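Moving the wool blankets out for the year

We keep our blankets in the house from the first cold night until some time in April, and then they go up to the top of the hall closet. For a long time I did this badly. I folded them, pushed them onto the shelf and closed the door. Two winters ago I took down the big one from my grandmother and found 7 small holes along one side. I have been more careful since then, and I have read a lot about wool, most of it repeating the same few things.

The first thing I learned is that moths don't care much about clean wool. The larvae go for the places where there is sweat, skin or a bit of spilled food, so a blanket that has been on the couch all winter needs washing before it goes away, even if it looks fine. I used to skip that step. I would shake them off the back porch and call that cleaning.

I wash ours in the bathtub. The machine here has a wool setting, but I tried it once on a throw from Landry and it came out as something closer to a placemat. The tub takes longer and hurts my back. Lukewarm water, a small amount of wool wash, push the blanket down and leave it for a while. No rubbing. Then let the water out, fill it again at the same temperature, and repeat until it runs clear. My grandmother's blanket took four rinses the first time. The water from the first one was the color of tea.

Getting the water out is the hard part. A wet wool blanket is very heavy, and you can't wring it or hang it from one edge without stretching it. I press it against the side of the tub, then roll it up in towels and kneel on the roll. After that it goes flat on the old screen door we keep in the garage, up on two sawhorses, and I turn it over in the evening.

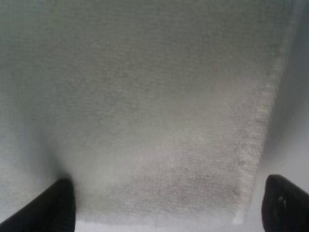
Color is the other thing I think about when I am choosing blankets, and I have ended up with almost nothing but gray. I didn't plan it. My mother liked strong colors, and the blankets I grew up with were red plaid and a yellow that I can still see when I close my eyes. Gray seemed dull to me until I lived with it. One cloth can go from a dark olive tone to something pale and nearly pink across a single soft stretch, like the gray in the photo, and it keeps changing as the light moves through the room. It also goes with our couch, which is brown and was free.

The best gray we own came from a small mill shop in Muden. We stopped there because I needed a restroom, and I came out with a blanket that cost more than our toaster and coffee maker together. It is 33 inches wide when folded in half, too narrow for a bed and just right for one person in a chair. The woman at the register said it would get softer after a few years and it has. The shop has since closed. I looked it up in February, hoping to get a second one, and the page was gone.

I have bought from Bovura too. Theirs are fine – a little thin, with a fringe that tangles in the wash. I cut the fringe off one and hemmed it by hand, and I like it much better now.

For storage I have gone through plastic tubs, vacuum bags and cotton sacks. The tubs kept the moths out but everything smelled like a tub. The vacuum bags saved a lot of space, and they left creases in the heavy blankets that took until Christmas to drop out. Cotton sacks are what I use now. I sew them from old sheets, close the top with a doubled fold and safety pins, and write on the outside which blanket is in there. The writing is more useful than I expected.

I still put cedar in with them. From what I've read, it does less than people think, and the smell fades within a year or so unless you sand the blocks. I sand them. It takes a few minutes and the closet smells good for a month.

As for the 7 holes, I mended five with yarn that almost matched and two with yarn that didn't. I had run out of the first kind and didn't want to wait. The two that don't match are down at the foot end. The blanket is on the bed in the back room at the moment, and it will be the last one to go up this spring, because that room stays cold well after the rest of the house has warmed up.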